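Section 5: Leveling and First Wash

Read this section before you plug in the Prutlow washer. Allow an hour. The first wash runs with no clothes in the drum.

5.1 Before you start

The transit bolts must be out (see Section 3). Running a spin cycle with the bolts in place will damage the drum mounts, and the warranty does not cover it.

You will need a spirit level, the flat wrench from the accessory bag and a flashlight.

5.2 Leveling the washer

1. Slide the washer to within a few inches of its final place. Leave enough room to reach the rear feet.
2. Loosen the lock nut on each foot by turning it clockwise, seen from above.
3. Set the level on the lid, front to back. Raise or lower the front feet until the bubble is centered.
4. Turn the level side to side and repeat.
5. Press down on opposite corners of the lid. If the washer rocks, lower the foot that is off the floor.
6. Tighten all the lock nuts up against the cabinet.
7. Push the washer into place and check the level one more time.

Note: On a wood floor, check again after the first month. Boards settle under the weight.

Caution: Do not put cardboard, carpet or folded cloth under the feet. The washer can walk during a spin.

5.3 Connecting the drain hose

1. Hook the free end of the hose over the standpipe. The top of the standpipe must be at least 33 inches above the floor.
2. Fasten the hose with the strap supplied. Do not tape the joint shut.
3. Check that the hose has no kinks behind the cabinet.

5.4 First wash

1. Open both water taps fully and look for drips at the inlet hoses.
2. Add half a scoop of detergent to the drawer.
3. Select Cottons, Hot, and press Start.
4. Stay nearby for the first fill. If the display shows E5, close the taps, switch off at the wall and go to Section 8.
5. When the cycle ends, wipe the door seal and leave the door ajar.

Note: A faint rubber smell in the first few washes is normal.

5.5 Old machines

Drain the old washer through its filter before you move it. Scrap dealers and most town recycling yards take washers whole. Cut nothing off except the plug, and only after the machine is unplugged.
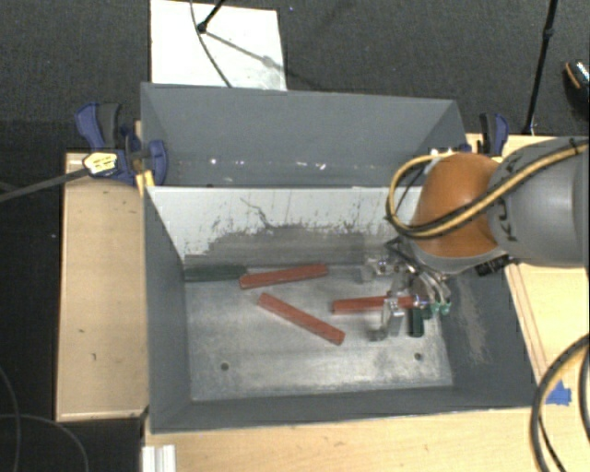 Shalini Sandhu: Step 5 under leveling fixed mine. One rear foot was hanging just off the floor and I'd been blaming the spin. Could you add which way to turn the feet themselves? I went the wrong way twice.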